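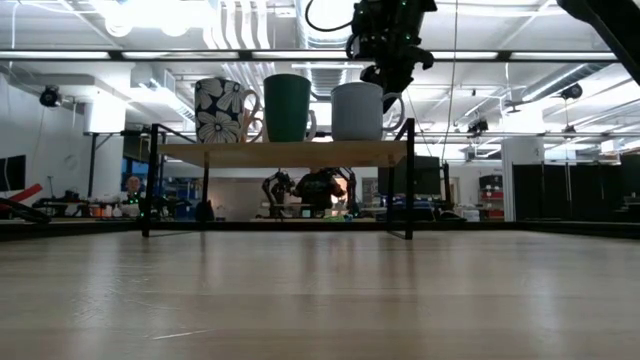
Gwendolyn Yazzie had told us to come hungry for details, so I arrived at the Flurgate open day with a notebook, two pens and a list of questions that ran onto the back of the page. Some of you will remember that our little kitchenware business set aside a bit of money this fall for equipment, and that we went round and round about whether a robot arm for handling mugs was a sensible thing to buy or just something we'd enjoy showing to visitors. Rochelle Ambrose came along with me, partly because she signs the checks and partly because she is much better than I am at hearing a price without making a face.

The lab is one big open room, with ducts and pipes and rows of bright lights overhead, and people busy in every direction. I had pictured something hushed, like a hospital. It felt more like a friend's garage on a Saturday (a very well-equipped friend!), and we were made welcome right away. Gwendolyn walked us over to the mug station first, knowing what we'd come for, and let us stand there as long as we liked.

I won't pretend I followed all of it, but the money side I did follow, and that is what most of you have been writing to me about. The arm is only one line on the bill. Gwendolyn keeps her planning sheet in a format she calls Skilach, after the old project it was first drawn up for, and every station gets its own page. The gripper she had in mind for us was quoted at $2,500 by one supplier, Mbeki, and $2,420 by another, Dukby. Rochelle naturally perked up at the lower figure, until Gwendolyn showed her that the Dukby quote left out the mounting plate and the cable. So we went back to the first one, and then back again, and I believe we are now leaning toward Mbeki, though don't hold me to it.
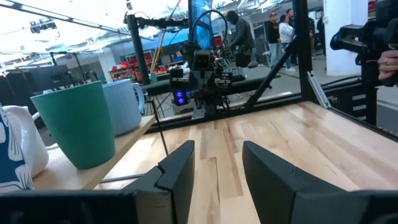 What surprised me more was how much of the sheet went to plain things. Tables, posts, rails, clamps, cables, somewhere to put a monitor. Gwendolyn says to price the furniture before you price the robot, and to measure your doorways while you're at it. Ours are narrow, as anybody who helped us move the kiln will recall. She also told us to budget for mugs – a good many of them, in different heights and with different handles, because a gripper that is happy with a tall straight mug may be all at sea with a short wide one. Well, mugs we have. Rochelle wrote "seconds shelf" in the margin and underlined it, and that was one line on the budget filled in for nothing.

We talked for a long while about floor space too. I had been thinking of the corner by the packing bench, and Gwendolyn drew it out for me on the back of my own question list and was very kind about it, but there has to be room to walk all the way around, and there isn't. If we go ahead, the packing bench moves to the window side. I know that will be unpopular, and I'd like to hear from whoever packs there before anything gets shifted.

Training was the other item I hadn't allowed for. Flurgate suggests 4 people per station so that sickness and vacations don't bring things to a halt, and we have barely that many on a good week. Rochelle thinks we could start with two and see how we get on. Gwendolyn didn't love that, but she didn't say no either.

We stayed until our feet gave out and drove home with a folder of 94 pages, which I am reading with my tea, a few each evening. It's at the front counter during the day if you'd like to look through it. The quotes are clipped inside the back cover, and Rochelle would like them kept in order, please. She is calling Mbeki about delivery charges before the end of November, and I'll write again once we have that number.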